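I met Hermine Plattner in the canteen at Durkadgate, and she'd already bought me a coffee before I found my pen. She has packed there for 26 years, first by hand at the long tables and now next to Moon, the robot arm the day shift got in April. (The name was stuck on a label by somebody in shipping. It stayed.)

I asked whether she'd been worried. "Of course I was! They showed us a film from the Lollham site and there wasn't a person in it. You notice that."

Her job didn't go, but it did change. Moon picks up foam blocks and sets them in the trays, and Hermine runs the station with one other person. The line used to have six. The rest moved to returns, which she says is warmer but lonelier – you can't talk over the racks.

"My wrists are better," she told me. "I used to do 2,000 blocks on a long day and then I couldn't open a jar at home. Now I stand and watch, and my feet hurt instead."

She has been through two days of training with Hevo, the company that set up the arm, and she thinks it should have been more. When Moon stops, the screen gives her a number. Error 645 is the one she sees most, and she had to ask three people what it meant.

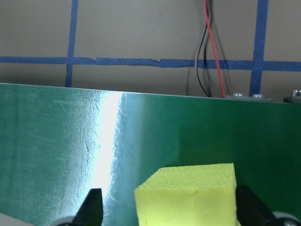
*Page last changed: 31/07/2020*

Yellow foam on the green panel, a black finger on either side – Hermine spends a lot of her shift looking at that. She likes to see the block sitting between the two before they close, and she'll lean in if one finger is a lot nearer than the other.

Does she get paid more for it? She laughed at me. "I asked. They said it's the same grade, because I'm not lifting." She has asked again, in writing this time, and she wants the people in returns to get a turn at the station too. "They're good packers. They'd spot things I don't."

Then her break was over and she took my cup back with hers.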